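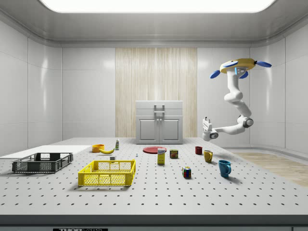 Image: Nivik Robotics Club, simulation team

Section 3. Setting up the tabletop scene

This section covers loading the practice scene and getting the arm ready for a first run. Finish Section 2 (installing the Geko simulator and signing in with your team account) before you start.

3.1 Load the scene

1. Open Geko and choose File > Open Project.
2. Select the folder named Dornix. The first load takes about 3 minutes on the lab computers. Later loads are faster.
3. Wait until the status bar reads Ready. Do not click in the view window before then.
4. Check that the arm is hanging from its yellow base at the right side of the table and that the cabinet is at the far edge. If either one is missing, close the project without saving and load it again.

Note: The scene file is 274 MB. Copy it to the local drive first. Running it from the shared drive causes dropped steps.

3.2 Check the objects

1. Open the Objects panel and click Reset All.
2. Compare the table with the picture at the start of this section. The mugs belong on the right, the red plate in front of the cabinet, and the yellow basket on the left near the dark gray crate.
3. If an object has fallen through the table, select its name in the list and click Respawn.

Note: The Rubik's cube and the banana are the objects used in the May round. Practice with these before you try the mugs – the handles make them harder to grip.

3.3 Move the arm for the first time

1. Set the speed slider to 2.
2. Click Enable, then Home. Let the arm stop completely.
3. Use the arrow keys to bring the gripper over the Rubik's cube.
4. Lower the gripper with the Page Down key. Press G to close it and H to open it.
5. Raise the arm before moving sideways.

Caution: Do not drive the gripper into the cabinet or the tabletop. Contact at high speed can crash the physics engine, and any unsaved log is lost.

3.4 Save your run

1. Click Stop Log. A run ends automatically at 1,950 steps if you have not stopped it.
2. Name the file with your team name and run number, for example Rizvi_2.
3. Upload it to the Runs folder. Do not rename the file after uploading – the scoring script reads the name.

If the upload fails, keep the local copy and try again from the Tools menu. For grip settings and scoring, go to Section 4.

Last updated Feb 27, 2025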